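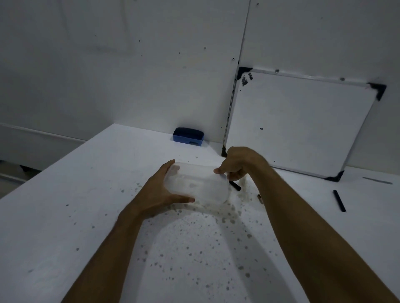

The clear box, held over the speckled part of the table.

5 min read

I have a big white table, and for a long time I was proud of it. When I moved into this place I wanted one surface where everything can happen: writing, drawing, repairing small things, planning the week. White seemed to me the right color because it makes the room brighter. I did not think enough about what white does with every drop of ink and every small splash.

In January I decided to give the table one full morning. I started at about 7 with coffee, which I drank in the kitchen, far away from it.

First, the box. I keep my markers in a clear plastic box with rounded corners. It came from the shop Nekside near the bus station, where they sell all kinds of boxes without lids and lids without boxes. I like it because the walls are thin and I can see from outside which markers are in it. What I don't like is that the same thing is true for the dirt. Old ink dust collects in the corners, and if you rinse it too quickly you get a milky film on the bottom that looks worse than the dust did.

My way of washing it now is very simple. Warm water, one drop of dish soap, a soft sponge, and then a second rinse with water that is not so warm. I leave it upside down on a towel. If I am impatient I wipe it with a paper napkin, and then there are small white fibers in it until the next wash. I am often impatient.

Then the spots. I am a little ashamed to write how long I lived with them. They are gray and brownish, most of them small, and they sit where I work the most, in the middle. When you see a table every day you stop seeing it. Then my aunt came for soup and put her plate down very carefully, at the far end, and I understood.

I tried four things on them:

Plain water and a cloth. It takes away the youngest spots and moves the others to a new place.

Dish soap. Better, but you must go over it again with clean water or the surface feels sticky under the arm when you write.

Baking soda mixed with a little water to a paste. This was the best for the darker ones. I put it on, waited as long as one song on the radio, and rubbed in small circles. Please be gentle, a matte surface can become shiny in one place and this you cannot repair.

Alcohol, on a cotton pad. Good for marker ink and not so good for the rest. I opened the window for this.

I must admit that I did it in the wrong order the first time. I washed the table, and after this I put wet things on it again. So my first rule is now: wash the small things first, dry them, put them on a chair, and only then begin with the table.

Next came the markers. I took all of them out and tested each one on the back of an old calendar from Lukoševičius, the paint store, which sends me a calendar every year even though I bought there only one brush. I have this habit that when a marker is dry I put it back in the box, as if it will feel better after a rest. I threw away 7. Some of them I had moved from my old apartment already dry, I am quite sure.

The black ones stay, they are the ones I use for the board. The silver one I also keep, although it is not very practical for daily writing. On dark paper it is beautiful, and I use it for labels and for birthday cards.
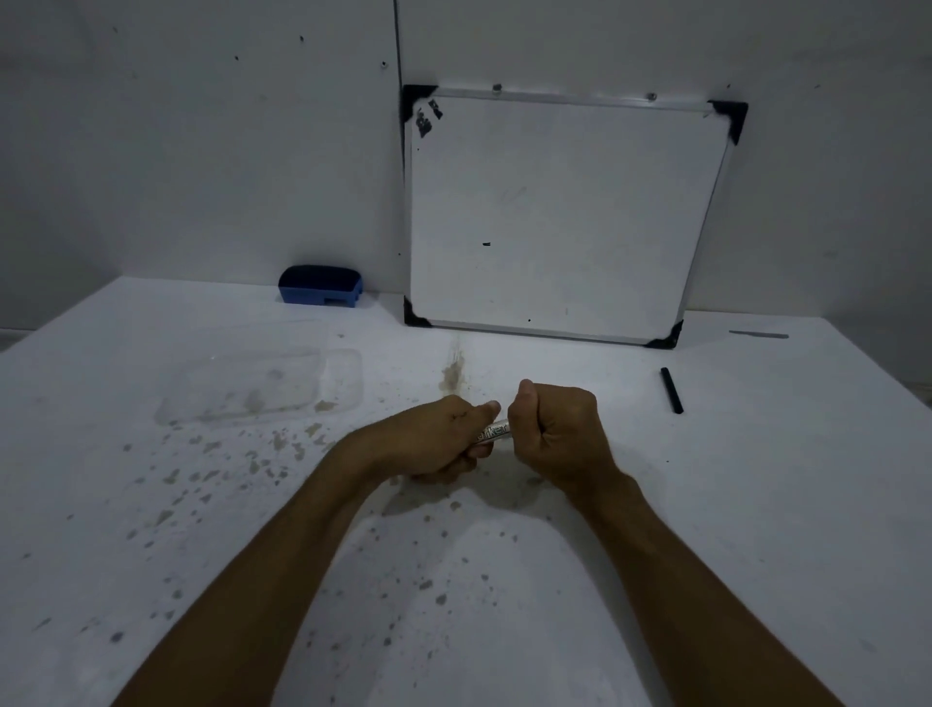
The board against the wall, with the eraser to the left. Silver marker in hand.

The board was the last thing and also the thing I enjoyed most. It is a white one with an aluminum frame and black corners, and I don't hang it. I know that most people hang it. In my rented rooms I never wanted to drill, and later I found that I prefer to have it standing on the table, leaning a little back. I can take it on my knees when I write something long, and when I need the table for other work I carry it to the hallway.

The bad side is the gray shadow. If you leave writing for many weeks, a normal eraser takes only the top of it and the rest stays like a ghost. In my case it was a shopping list and a phone number. There is a trick that I learned in the comments of another blog: write over the old line with a fresh board marker, and wipe immediately. The new ink makes the old ink soft again. It works well for thin lines, and for the thick black ones in the corners I needed two or three times and also some patience. You can buy a spray called Arix for this, and I have a bottle, but the smell stays in the room until evening.

The eraser also needs cleaning, and I forgot this for years. I knock it against the outside of the window sill (check first that there is no person below), and then I brush the felt with an old toothbrush. A dirty eraser only paints the board gray.

I did not finish everything. The shelf that I ordered from Stivberg for the box and the eraser is still in its package behind the door – the instructions have 43 steps, and after the table I had no wish to read even the first. Maybe in spring.

If you know something better than baking soda for brownish spots on a matte white surface, please write it to me. I would prefer something that I can find in a normal supermarket.

12 shares · 4 comments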